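로봇 시연회에 다녀와서 쓰는 의자 손질 이야기

살림 요령을 올리는 곳에 로봇 얘기가 웬 말이냐 하실 분도 계시겠지만, 6월에 Nandix 공개 행사에 다녀왔습니다. 초대장에 "집안일의 미래"라고 적혀 있었는데, 저는 이런 문구를 보면 일단 팔짱부터 낍니다. 예전에 창문 닦는 기계를 샀다가 결국 손걸레로 돌아온 사람이라서요. 그래도 의자 조립과 점검을 보여 준다기에 가 봤습니다. 우리 집에도 흔들거리는 의자가 다섯 개 있거든요.

행사는 오전 11시에 시작이라더니 한참 늦게 시작했습니다. 진행을 맡은 Gifty Quartey 씨는 설명을 시원시원하게 잘하셨고, 곤란한 질문도 피하지 않으셨어요. 제가 의심하는 건 사람이 아니라 홍보 문구입니다. "누구나 집에서 손 하나 까딱하지 않고"라는 말이 안내지에 두 번 나오는데, 현장에는 준비하는 분들의 손이 꽤 많이 필요해 보였습니다.

그날 적어 온 것에 제가 평소 하던 방법을 섞어서 정리합니다. 로봇 없이 다 할 수 있는 일들입니다.

의자는 뒤집어 놓고 본다

흔들리는 의자를 세워 둔 채로 엉덩이로 앉아 보며 원인을 찾는 분이 많습니다. 시간 낭비예요. 식탁이나 작업대에 두꺼운 천을 깔고 의자를 엎어 놓으세요. 좌판이 바닥을 향하게 두면 다리 네 개의 연결부가 한눈에 들어옵니다. 등받이가 높아서 제대로 엎어지지 않으면 등받이만 상 밖으로 내려가게 걸치면 됩니다.

천은 미끄러지지 않는 것으로 고르세요. 얇은 비닐 식탁보는 의자와 함께 밀려 나갑니다. 저는 안 쓰는 담요를 반으로 접어 씁니다. 어두운 색 천이면 떨어진 흰 플라스틱 부스러기가 잘 보이고, 대신 검은 나사는 절대 안 보입니다. 나사는 접시에 따로 담으세요.

한 손은 잡고 한 손은 일한다

이건 시연을 보면서 새삼 느낀 점입니다. 다리를 끼우거나 뺄 때 좌판이 같이 돌아가면 힘이 다 새어 나갑니다. 왼손으로 좌판 테두리를 누르고, 오른손은 다리의 뿌리 쪽을 잡으세요. 다리 끝을 잡고 흔들면 지렛대가 되어 소켓에 금이 가기 쉽습니다. 플라스틱 의자는 여기가 깨지면 끝이라고 봐야 합니다. 접착제로 붙여 봤자 사람 체중은 못 버팁니다. 그런 의자는 화분 받침으로 쓰세요.

손힘이 약한 분은 고무장갑을 끼면 훨씬 낫습니다. 목장갑은 매끈한 관에서 헛돕니다.
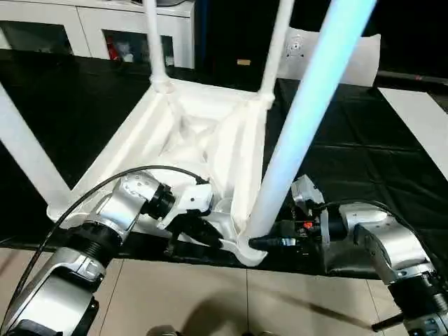 뒤집은 흰 의자를 양쪽에서 잡은 두 로봇 팔. Nandix 시연장에서.

보기에는 그럴듯했습니다. 팔 두 개가 양쪽에서 나눠 잡는 방식은 제가 평소 하는 것과 크게 다르지 않더군요. 다만 우리 집 의자들은 모양이 제각각이고 하나는 아이가 스티커를 잔뜩 붙여 놓았습니다. 그런 것도 되느냐고 물었더니 Quartey 씨는 "의자마다 따로 준비가 필요하다"고 답했습니다. 솔직한 답이라 좋았지만 안내지 내용하고는 거리가 있죠. 가격도 물어봤는데 정해지지 않았다고 합니다. 렌치와 고무장갑 값보다 싸지는 않을 겁니다.

조일 때는 대각선으로

나사식 다리라면 한쪽부터 꽉 조이지 마세요. 네 군데를 모두 손으로 살짝 걸어 둔 다음 대각선 순서로 조금씩 조입니다. 마지막 반 바퀴는 의자를 평평한 바닥에 세우고 나서 돌려야 덜 기웁니다. 그래도 한쪽이 뜨면 다리 끝 고무마개부터 보세요. 하나만 닳아 있는 경우가 흔합니다. 고무마개는 따뜻한 물에 잠깐 담갔다 끼우면 쑥 들어갑니다.

좌판 밑 홈의 먼지

플라스틱 의자 밑면에는 보강용 살이 있어서 그 사이에 먼지와 거미줄이 낍니다. 뒤집은 김에 닦으세요. 헌 칫솔에 주방세제를 한 방울 묻혀 문지르고 젖은 행주로 두 번 닦아 냅니다. 베란다에 두던 의자라면 홈에 물이 고이지 않게 한동안 세워서 말립니다.

내년에 또 초대해 주시면 갈 생각은 있습니다. 그때는 우리 집 스티커 의자를 들고 가겠습니다.

댓글 (4)

Modupe Amadi: 저도 그 자리에 있었는데 저는 좀 더 후하게 봤어요. 허리가 안 좋아서 의자 엎는 것부터가 일이거든요. 그 부분만 대신해 줘도 살 것 같아요.

살구나무집: 고무마개 따뜻한 물에 담그는 거 방금 해 봤어요! 삼 년을 망치로 두드려 끼웠는데 ㅠㅠ

글쓴이: Modupe 님, 허리 아프신 분께는 얘기가 다르겠네요. 엎는 작업은 보지 못해서 뭐라 말씀은 못 드리겠습니다. 의자를 먼저 옆으로 눕힌 다음 둘이서 올리시면 그나마 수월합니다.

bawa146: 나무 의자도 대각선으로 조이면 되나요? 저희 건 접착식이라 나사가 없어요.

최근 글
Zomau 세제, 표백제 대신 쓸 만한가
서랍이 뻑뻑할 때 양초 문지르기
Irkumton 벼룩시장에서 건진 공구들
욕실 실리콘 다시 쏘기 전에 확인할 것
도마 냄새 빼는 법, 굵은소금과 레몬

문의는 방명록으로 | 무단 전재를 금합니다 | 맨 위로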